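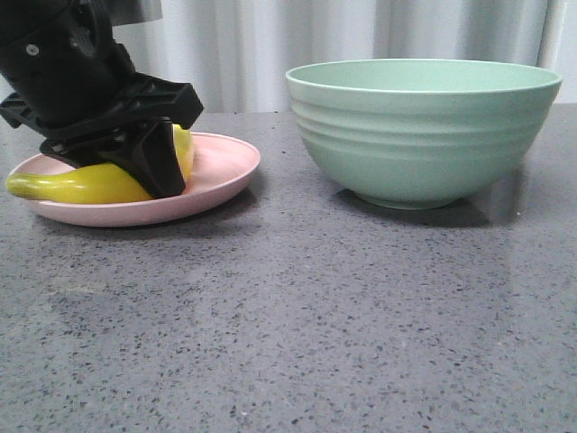
Gerardo Policarpio keeps a spreadsheet of failures. It has a row for every time one of his team's robot arms tried to pick something up and put it somewhere else and didn't manage it. When I visited the Findora lab in June, the spreadsheet had 612 rows, and he had read all of them.

The lab works on a narrow problem. A robot arm can be taught a household task by having a person steer it through the motions many times while the software records what the arm did and what its cameras saw. A program then learns to copy the pattern. This works well enough that many groups now do it. The trouble comes when something small changes. Move the bowl a hand's width, or swap a white plate for a pink one, and a robot that did fine in the morning can start closing its fingers on air.

The usual answer is to record more demonstrations. Policarpio's group wanted to know if they could record fewer, provided they picked the right ones.

Their method is called Abella. The team starts with a small set of demonstrations, 90 in the study they have just finished, and trains a first version of the program. Then they let the robot try the task on its own. Each time it fails, a person takes over at the point where things went wrong and steers the arm through the rest. Only that last part is saved. The program is trained again with the rescued pieces added in, and the robot goes back to work.

"Most of a demonstration is the arm traveling through open space," Policarpio says. "It already knows how to do that. We were paying people to teach it the easy part over and over."

The test task was moving toy food between dishes on a counter. Toy food is common in this field. It keeps its shape, it doesn't spoil, and every lab can buy something close to it. It also has its own problems. A plastic banana is smooth and curved, and if the fingers come down off center it rolls or swings around as they close. Bananas took up more rows in the spreadsheet than any other item.

Ridwan Govindasamy ran most of the trials. Each version of the program got 200 attempts, with the dishes shifted between attempts according to a printed list so that he couldn't favor one version without meaning to. The program trained only on the starting demonstrations finished the task 46 percent of the time. After three rounds of rescues, the figure was 81 percent. A comparison program, trained on full demonstrations that took the same number of hours to record, reached 63 percent.

Govindasamy is careful about what the numbers cover. All of the trials used the same kind of arm and the same few dishes. The lighting was kept steady. He also did many of the rescues himself, and he had become good at them by the third round. A new operator might step in too late, after the object has already been knocked out of reach, and then there is nothing useful to save.

That question of timing is what the group is working on now. In the study, the person decided when the robot had failed. Govindasamy noticed that he often knew a grasp was going to miss a second or two ahead of time, from the angle of the fingers, and he started taking over earlier. The early rescues seemed to help more than the late ones, but the team hadn't planned for that and didn't record it in a way that lets them be sure.

A second study begins in September. It will use four operators who haven't done the job before, and each takeover will be marked early or late. Policarpio has already added the new column to the spreadsheet.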